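4.2 Placing the Catard bench scale

Install the scale before connecting it to the Rozīte label printer. The load cell settles to its surroundings during this time, and calibration values taken too early will drift.

1. Choose a table that does not rock when pressed at each corner.
2. Keep the scale at least 15 inches from any fan, heater or open door.
3. Remove the red transit screw from the underside. Keep it — the scale must not be shipped without it.
4. Turn the four leveling feet until the bubble sits inside the ring.
5. Lock each foot with the thin nut supplied.

CAUTION: Do not lift the scale by the weighing plate.

Work areas: white table (first picture); ceiling with fluorescent tubes (second picture).
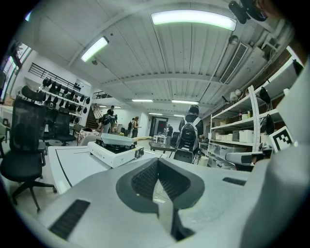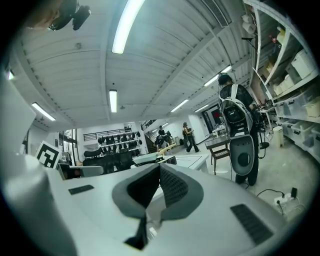

4.3 First power-up

1. Plug the adapter into a grounded outlet. Do not use an extension cord.
2. Press and hold ZERO for 4 seconds. The display counts down and then shows a row of dashes.
3. Wait 29 minutes before weighing anything.
4. Press ZERO again with the plate empty.

NOTE: If the display shows E9, the transit screw is still in place. Switch off, go back to 4.2 and repeat from step 3.

NOTE: Units set up under the July edition of this manual use menu 9 for the warm-up timer. The setting has moved to menu 15.

4.4 Calibration

Use only the Kendcombe test weight packed with the scale. Handle it with the cotton glove — skin oil changes its mass over time.

Iltport service copy, August 2007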